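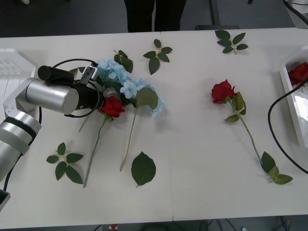
Artificial hydrangea and loose leaves on a white table.

How to clean and store artificial flowers

Artificial flowers collect dust faster than most ornaments, and after a winter in a heated room even good ones start to look grey. Cleaning them takes very little skill. The main thing is to find out what the petals are made of before you put them anywhere near water.

Before you start

Check the label if the stem still has one. Polyester and plastic flowers can usually be washed. Real silk, paper and anything with glued glitter should be kept dry. If there is no label, dab the back of one petal with a damp white cloth and wait two minutes. If colour comes off on the cloth, treat the whole stem as dry clean only.

You will need:
A soft paintbrush or make-up brush
A hairdryer with a cool setting
Washing-up liquid
A large bowl
Old towels
Clear glue for loose leaves

Dry cleaning

Take the flowers out of the vase and shake each one gently upside down, outdoors if you can. Set the hairdryer to cool and low and blow from the middle of the flower outwards. Never use the hot setting, as it softens the glue that holds the petals on. Follow with the brush, working into the folds.

Hydrangeas need more time than anything else because dust settles between the small florets. Part them with your fingers and brush a little section at a time.

Washing

Fill the bowl with cool water and add a small squirt of washing-up liquid. Hold the stem and swish the head through the water for a few seconds. Do not soak it. Many stems have a wire core, and water that gets in at the cut end will rust it.

Rinse in clean water, shake off the drips and lay the flowers on a towel. Leave them overnight, and turn them once so the underside dries too.

Leaves that come off

Most leaves are pushed on to a small peg on the stem and will go back on without glue. Sort them by size before you begin, then match them to the bare pegs. If a leaf will not stay put, use one small drop of clear glue and hold it for a slow count of 100. Leaves with torn collars are best kept for wreaths.

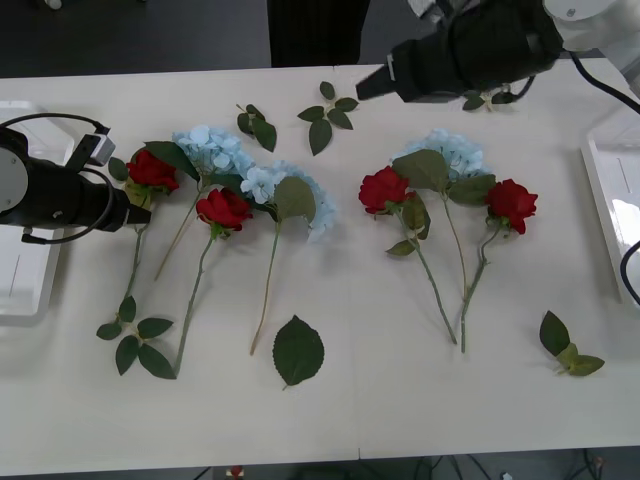 Red roses among the flowers on the table, with loose leaves.

Roses

Rose heads are often only pushed on to their stems as well, so hold the head and not the stem when you brush them. To reshape a flattened rose, open the outer petals first and curl each one over a pencil. Leave the centre alone.

Storing

Use a box long enough for the stems to lie flat. Put tissue paper between layers and keep heavy heads at the bottom. A loft is fine in winter but too hot in summer, and bright light will fade reds first.

Page checked 7th January. Thanks to Bit-na Wang for the tip about the pencil.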